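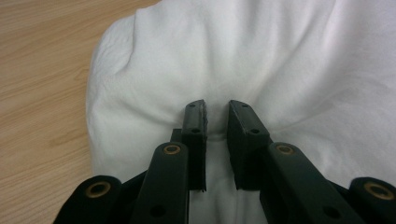 **Notebook / Household credit**

2001-01-30

Reran the Batura mortgage panel with the revised loan-to-value limit. The sample holds 675 loans from 17 lenders; 47 records lack an income field and were set aside. Growth in high-ratio lending slows after the April rule change, but the Sterkard branch series still shows a break at the point where its reporting form was altered. L. Contreras is to confirm the form dates with the Chávez office.

The 20 percent down payment case has not been run. Until the break is resolved, the house price results should not be circulated outside the section.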